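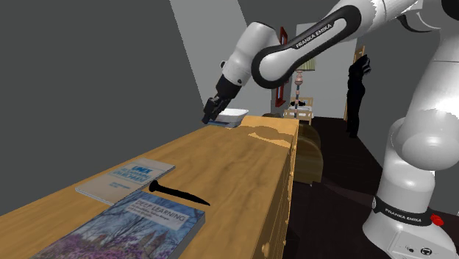 tallowbee wrote:
Two coats of paste wax and stop there, is my vote. Anything more on a dresser top and you're just smearing it around.

Homport (thread starter) wrote:
OK but my question was more about water rings! We've got glasses getting set down on it every single night and I'm tired of chasing people with coasters. I read that wax does next to nothing against a sweating glass, so I was leaning toward wipe-on poly, except I hate that plasticky look. Is there a middle road?

Watatness wrote:
Hardwax oil. I did my mom's old dresser with it in June and it still looks great (she keeps a fern on it and she is not careful with the watering can). It goes on thin, you buff off the extra, and if it gets a mark you can fix just the one spot. Try doing that with poly.

tallowbee wrote:
A plant pot with a saucer isn't a water ring test though. And have you priced that stuff lately? I paid 27 bucks for a tiny can.

Watatness wrote:
A tiny can does a whole dresser with plenty left over. I don't see the problem.

bidus546 wrote:
I'm going to be the grump and say wipe-on poly, satin, thinned a little. The plastic look comes from people laying it on like pancake syrup. Three thin coats, scuff lightly in between, then rub it out with a gray pad once it's had a few weeks to get hard. My wife can't tell it from oil, and she's picky.

Homport wrote:
A few WEEKS? There's only the one bedroom in this place, where do I put my socks?

bidus546 wrote:
Use the drawers, just keep stuff off the top. It's dry to the touch way before that.

bepari_k wrote:
Whatever you pick, what's on there now? If somebody used spray polish on it for years you'll get fisheyes in anything you put down. Wipe it with mineral spirits first, change rags a lot, let it dry, then try your finish on the back edge where it won't show. I skipped that once and ended up sanding the whole thing back on a 90 degree afternoon.

Homport wrote:
Ugh, it was my aunt's and she polished everything that stood still. Mineral spirits it is. I think I'm going to test the oil and the poly side by side on the underside of a drawer and leave a cold glass on each overnight.

tallowbee wrote:
Put a patch of wax on there too and I'll shut up if it loses.

Homport wrote:
Deal. Will post back when I've got rings to show you.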